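## Table set FAQ

**What comes in the Fidar table set?**
Cups, bowls and a plate. The pot, lid and food are not part of the set.

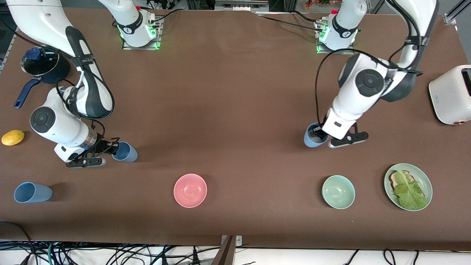

Replacement pieces are sold singly through Nornora - allow 16 days for delivery.

**Can I mix colors?**
Yes. Choose from 18 colors when you order. Blue cups go with either the pink or the green bowls.

**Is paper left in the cups?**
Sometimes. Take out any paper before the first wash.
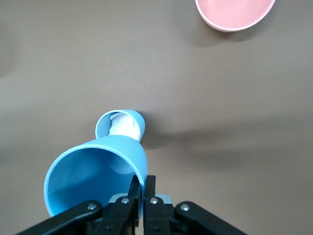 *Light blue cup, with a pink bowl behind.*

**How should I store the bowls?**
Stack them by size, no more than four high. Keep plates in a separate pile - mixed stacks tip over easily. 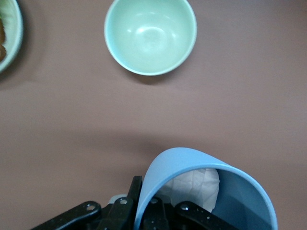 Guoqing Cheng writes that a sheet of paper towel between bowls stops the rims from rubbing, and that plates need it too.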